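Who Gets the Joke? Stereotype Comedy and Its Student Audience
Final report, Media and Religion seminar
Mahnaz Fallahi
Friday, September 17, 2021

1. Where the question came from

The seminar reader has a chapter on satire and prejudice, and the chapter makes a claim I have now heard in four different courses: that a comedian who plays a bigot teaches the audience to laugh at bigotry. I have never seen anyone check. The usual evidence is the author's own reaction plus a quote from the comedian, who naturally says the joke was aimed at the right people.

My project tried to check it on a small scale, using jokes about Muslim and Iranian-Canadian families. I picked that material because I grew up with it and can usually tell when a writer has met an Iranian grandmother and when they have only met other jokes about one.

2. Material

I used two short routines. The first, which I call the Hassanpour sketch after the family in it, is written from the inside. The father argues with a parking meter in two languages and the mother sends guests home with more food than they brought. The second is by a campus duo who perform as Durko and Citska. In theirs, a border guard character repeats every airport cliché about Muslim travellers with a straight face, and the joke is supposed to be on the guard.
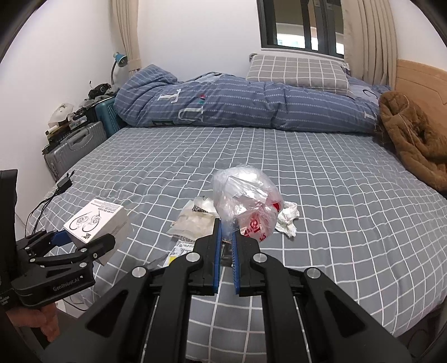

Both routines run under five minutes. I transcribed them so that one group could read the words without hearing the laughter. This turned out to matter more than anything else I did, and I nearly left it out because transcribing is dull.

3. What I did

I ran 8 discussion sessions in March, half with video and half with the transcript only. After each session people filled in a short form with open questions. The main one was "Who is this joke making fun of?" I did not offer choices to tick. Every earlier survey I found in the library gave people a list with "the bigot" on it, and I think most students know which box they are meant to tick.

The forms came to 184 separate written answers, which I sorted by hand. A classmate sorted them again without seeing my labels. Where we disagreed I left the answer in a pile marked unclear, and the pile is bigger than I would like.

4. What people said

The video groups mostly said the guard was the target. So far, so good for the chapter. But when I asked them to explain the joke in their own words, a fair number retold the guard's lines and stopped there. They did not mention the guard at all. One person wrote that the routine was "funny because it's kind of true about airports," and I have read that sentence many times without deciding what it means.

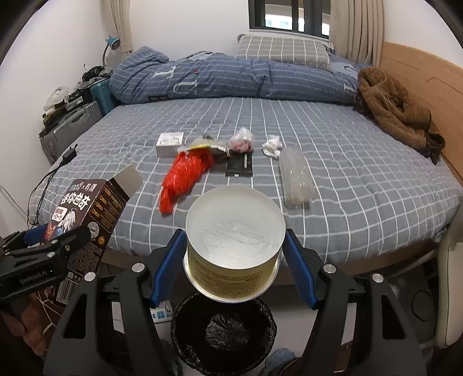 The transcript groups were less comfortable. Without the accent, the pauses and the audience, several people said they could not tell whether the writer agreed with the character. Two people asked me outright if the text came from a real complaint letter. I take this as a sign that much of the so-called critical distance lives in the performance and very little in the words. A clip shared without context, or a line repeated at a party, loses most of it.

The Hassanpour sketch did better in both groups, though I am wary of saying why. It could be that it is kinder. It could also be that nobody in the room felt accused by it, and people rate a joke highly when it asks nothing of them. My form can't separate those two things.

5. The Skollimitz argument

The strongest case against me is in the Skollimitz essay from week five, which argues that exaggeration itself protects the audience. Make the stereotype silly enough, it says, and no sane person can hold it afterwards. I find this hard to accept. Plenty of silly beliefs about religious minorities have lasted for centuries, and being ridiculous did not hurt them. The essay also never defines "silly enough," so it can't be wrong: if a joke spreads prejudice, then it simply wasn't exaggerated enough.

I will grant one thing. Some of the Muslim students who came said the guard routine was a relief, because somebody was finally saying out loud how the questions sound. That is a real benefit — and one that has little to do with whether anyone else learned anything.
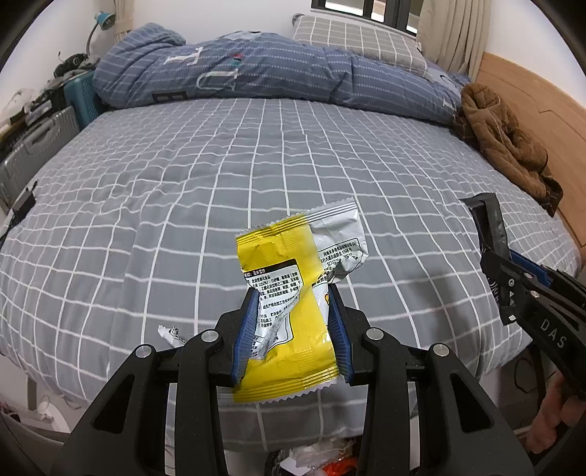
6. Problems

The groups were small and friendly. Most people had signed up because they knew me or knew somebody who did, and I doubt that anyone with strong feelings against Muslims would spend a free evening talking about comedy with a woman named Fallahi. I also led every session myself. I tried to keep a neutral face during the clips, and I was told afterwards that I had failed.

I have no follow-up. People told me what they thought right after watching, and I can't say what they thought a week later. Any paper that claims satire "changes attitudes" on the strength of the same kind of form should be read with the same doubt.

7. What I would do next

I would drop the video of the live audience and record both routines again in an empty room. I would also ask people to retell the joke to someone who had not seen it, then question the second person. My guess is that the guard disappears by the second telling, but it is only a guess, and I would want someone other than me to run the sessions.

The sorted answers and both transcripts are in the course folder. The word count without the transcripts is 3476 for the long version handed in to the department; this is the short one for the seminar page.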